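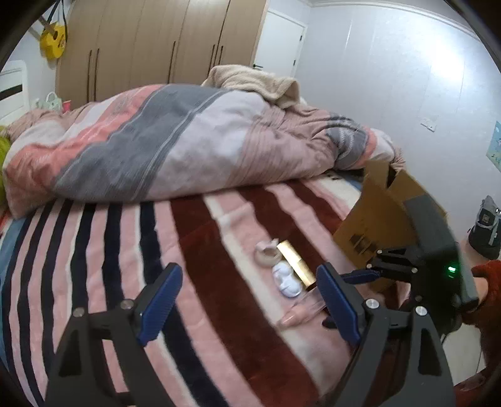

Plarari help desk
Ticket 777: Bedroom thermostat keeps dropping off the wifi
Opened by: Idun Hovland
Assigned to: Jawad Qureshi
Status: Waiting on customer

Idun Hovland wrote:
Hi! So my Vimum thermostat, the one in the bedroom, keeps losing the wifi at night. I wake up freezing, grab my phone, and the app says "last seen 2:14" or something like it. The hallway one is fine (same model, same app, bought in May with the other). I've restarted it more times than I care to admit. I also moved the router off the floor and onto a shelf, which made the TV happier but did nothing for the heat.

Jawad Qureshi wrote:
Hi Idun, sorry about the cold mornings! Could you open Settings, then Network, and tell me the signal number and the name of the network it's on?

Idun Hovland wrote:
Signal says 42. Network is Edier-guest. Huh. The hallway one is on plain Edier. I don't remember picking guest, but I set this one up late, half under the covers, so who knows.

Jawad Qureshi wrote:
That could be it. A lot of routers put guest devices to sleep or kick them off on a timer. Please hold the side button until the screen blinks, choose Forget network, and join the main one. Your schedule should stay put, but snap a picture of it first.

Idun Hovland wrote:
Done! It took two tries, my password has a zero that looks just like an O. Schedule survived, except that the weekend setting went back to 64. I fixed that by hand. Oh, and it wants to install an update now, more than 249 MB. Is that normal for a thermostat??

Jawad Qureshi wrote:
It's a big one, yes, it includes all the languages. Let it run while the heat is off, and leave the ticket open for a few nights. If it drops again, send me the log from Settings, Help, Export.

Idun Hovland wrote:
Okay, update is running. Extra socks on until I hear otherwise from the app.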